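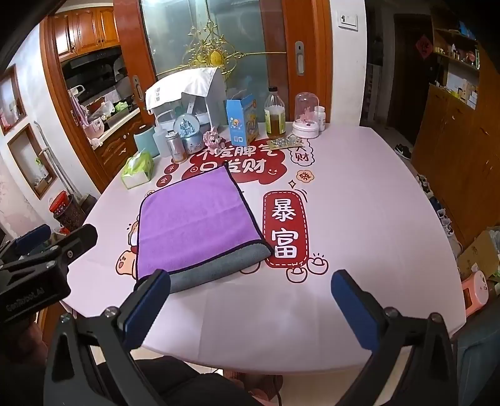 A two-sided towel on a table, with the gripper jaws open at its near edge.

Towel-Folding Sessions Resume After Pad Fault

Recording for the Grostow household tasks project resumed in October 2022 following a pause to look into a fault in the hand-held grippers. The fault was reported by operators in the Ralura group, who noticed that one jaw was closing a little behind the other and letting cloth slip from the pads.

Inspection traced the problem to a loose linkage screw. Of 2,660 folding recordings reviewed, 13 showed a late jaw at the moment of grasp. These have been withdrawn from the training set. No injuries were reported, although one operator's glove was pinched between the pad and the linkage.

The following measures now apply at all sites:

Linkage screws are to be checked before each session and again after every 1,000 closings.

Grippers with uneven jaw travel must be tagged and returned to the Brarar workshop. Operators should not tighten screws themselves during a session.

Fingers must be kept clear of the linkages whenever the jaws are moving.

A revised inspection sheet will be issued in December.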